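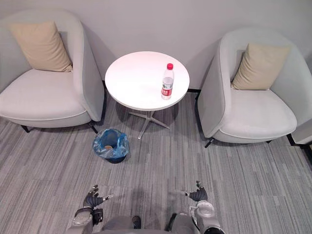

Carpet Squares! Why some floors come in bits

Carpet at home usually comes on a giant roll. Carpet in offices, libraries and waiting rooms often doesn't. It comes in tiles, like bathroom tiles but soft. Look under the little round table and the two white armchairs and there's grey stripy carpet everywhere, all streaks, light ones and dark ones. Carpet tiles. You've probaly walked on miles of them and never looked down.

So what is a tile?

A flat piece of carpet, normally a square. Fuzzy stuff on top (the fuzz is called the pile). Stiff heavy backing underneath, a bit like thick rubber. The backing keeps it flat so the corners don't curl up and trip you over. Tiles come in a box, stacked up like toast. Very heavy toast. Ask before you try to lift one.

Why bother with squares?

Think about a spill. Somebody has a drink by an armchair, somebody's elbow knocks it, splosh. If it's only water, fine, blot it and wait. If it's blackcurrant, trouble. With a big roll of carpet you're stuck with a purple patch in the middle of the room. With tiles you peel up the messy one and put a spare down. Job done. Good fitters leave a few spares in a cupboard for exactly this.

Also, rolls are awkward. Long, floppy, hard to get up stairs or round a corner. A box of squares goes in the lift.

Why the stripes?

Plain carpet shows everything. Crumbs, fluff, muddy shoes. Streaks in different greys hide it because your eyes can't easily pick out one small bit of muck from all the lines. Still needs hoovering though! Hidden dirt is still dirt.

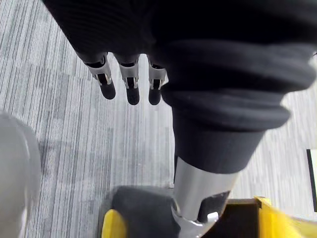

Close up: thin stripes in light and dark grey, with darker patches where the pattern changes.

Which way do the stripes go?

Fitters get to choose. There's usually an arrow on the back of each tile, so you don't see it once the floor is down. All arrows the same way and the stripes run on across the room. Turn every other tile sideways and you get a chequerboard. Or mix them up any old how. All three are allowed.

How does it stay put?

Sticky stuff called tackifier. Great word. It grips but it doesn't set hard like glue, so a tile can come up again later. The fitter starts near the middle of the room and works out to the walls. The edge tiles get trimmed with a sharp knife (grown ups only). Sometimes a strip of skirting goes along the bottom of the wall, which tidies up the edge.

How many do you need?

Depends on the room. Our reading room at Mokwood took 211, and they were all down by teatime. Yours could be a lot less.

Try it yourself

You need squared paper, 2 grey pencils (one light one dark) and scissors. Draw stripes all over the paper, then cut out up to 30 squares, all the same size. Lay them out with the stripes going the same way. Now turn every other one. Looks like a diffrent floor, doesn't it?

Then pick one square, scribble on it in purple and swap it for a clean one. Keep your spares in an envelope.

Words to know
Pile: the fuzzy top of a carpet.
Backing: the stiff bit underneath.
Skirting: the strip along the bottom of a wall.
Tackifier: sticky stuff that lets go again.

Next time: why curtains have hems.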